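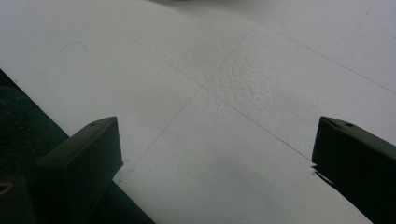

Kylie Cartwright bought the old shop unit on Postma Street for its windows. The floor came with it, and for the first few months she gave it no thought at all.

"I was looking at the ceiling, the wiring, the rent on the place next door," she says. "Then the clutter went out and there was all this white. I thought, well, that'll need seeing to."

She runs Zadach, a small business that repairs and re-covers chairs, and she wanted a pale floor. Pale floors make it easier to find tacks. What she hadn't decided was whether to keep the one she had or pull it up and start again. A firm quoted for a full replacement and she put the letter in a drawer.

The person who talked her out of it was Emanuel Sima, who has laid and mended floors for 19 years and now works mostly on his own. We met the two of them at the unit on a weekday morning, with the kettle on and the radio off.

"The joins were fine," Sima says. "You look at the joins first. If they're thin and they run true, whoever put it down took their time. A bit of grey in them is only dirt and age. People see a grey line on a white floor and think it's coming apart."

He goes over a floor on his knees before he gives a price. He uses a torch held low, almost flat to the surface, and the palm of his hand. Cartwright says he spent most of an hour at it and hardly spoke.
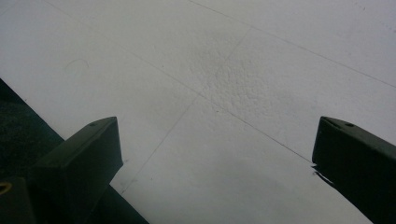 The rough patch was the one thing that bothered him. It sits by a crossing of two joins, a small area of bumps where everything near it is smooth. Cartwright had caught it with her foot several times and assumed it was something spilt.

"Could be glue, could be a coating that went off badly," Sima says. "I wasn't there. I've seen both and they can look the same. You don't need to know which to start with. You try the gentle thing on a bit the size of a coin, and you wait."

His gentle thing is warm water, a drop of washing-up liquid and a plastic scraper. After that comes a fine pad, used by hand. He won't take a machine to a spot that small. On a job in April he followed a man who had, and there was a dip you could rest a marble in.

Cartwright had already bought a tin of remover, which cost her 40 pounds and is still sealed. Sima asked her to take it back.

"He was quite firm about it," she says.

"It'd have taken the shine off the lot," he says. "Well, there isn't any shine. It'd have made it worse, anyway."

They differ on the marks. There is a faint curved one well away from the rough patch, and Cartwright would like it gone. Sima would leave it. In his view a working floor picks up a new mark every week, and scrubbing at each one wears a paler ring that shows more than the mark did.

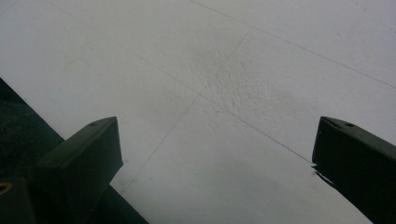
The workshop floor at Zadach, with the rough patch close to where two joins cross.

Asked what the repair will come to, Sima says he charges by the day and doesn't expect to need two. The quote in the drawer was for 800 pounds, before moving the benches.

Cartwright plans to have the cutting table over that end of the room eventually, so the patch may finish up underneath it. She wants it dealt with all the same. Rolls of fabric get dragged across the floor, and anything raised will snag a loose weave.

In the meantime she sweeps twice a day with a soft broom and mops on Fridays with plain water. Sima has asked her to wring the mop out harder than she does.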